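Ticket 848: Kitchen demo, open day, pickup task stops at the sink
Product: Gustero
Site: Bretitau
Status: Open, waiting on Skelton support
Opened: 15th February

Hello again, and thank you for being so patient with us over the winter. We had a lovely crowd at the open day, and the Gustero arm did its cupboard and drawer routine beautifully, so please pass that along to everyone at Kouris who helped with the setup! The trouble began with the cookware part, which the visitors had been looking forward to most. Out of 20 runs, 10 ended with "grip target lost" and the arm went back to its rest position.

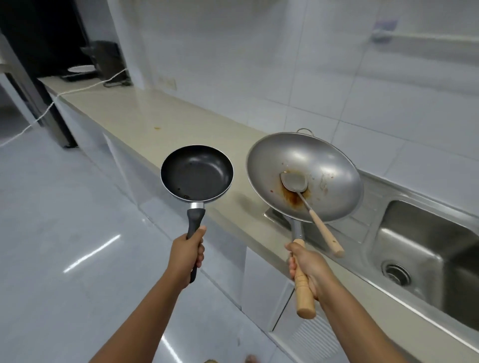
I've been through the troubleshooting sheet you sent in August and tried the lighting step and the restart, with no change. My own hunch is that the target gets confused when two pieces of cookware are close together, one dark and one shiny. The small frying pan is black inside and the wok is brushed silver, and the wok has a turner lying in it with its wooden handle sticking out over the rim, so there are two wooden handles pointing much the same way. Could the software be choosing the wrong one? I'd dearly love to know before our next group comes.

Update, same day: I went through the log with a cup of tea and found that 5 of the failed runs stopped at the very same step, "select handle." I've attached the log.

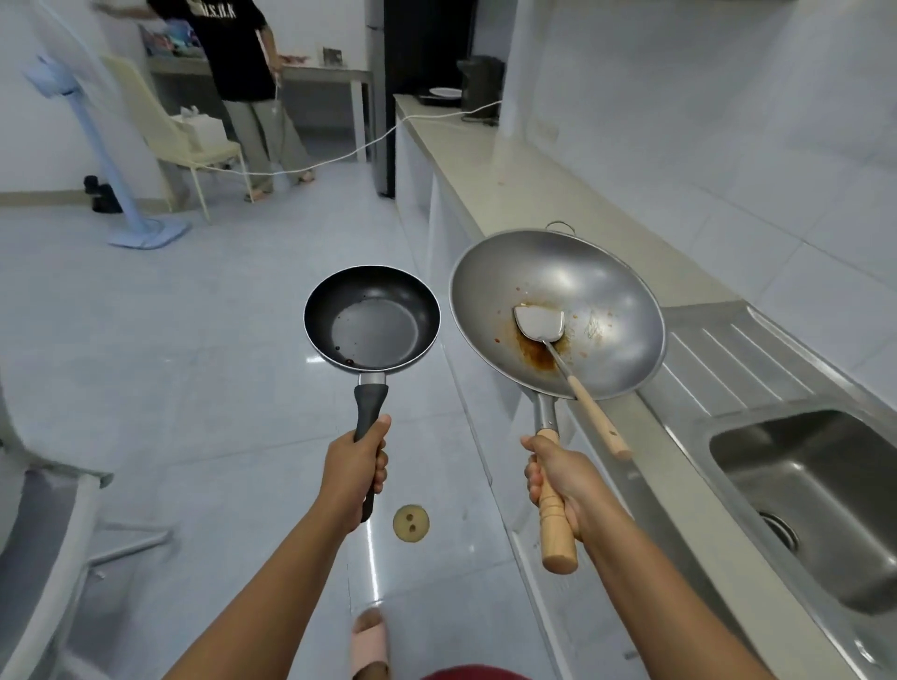 Attachment 2, page 5

Is there a setting that tells it to ignore a utensil inside a pan? If not, we'll happily run the demo with the frying pan alone for now. Please reply on this ticket, as the old address bounces.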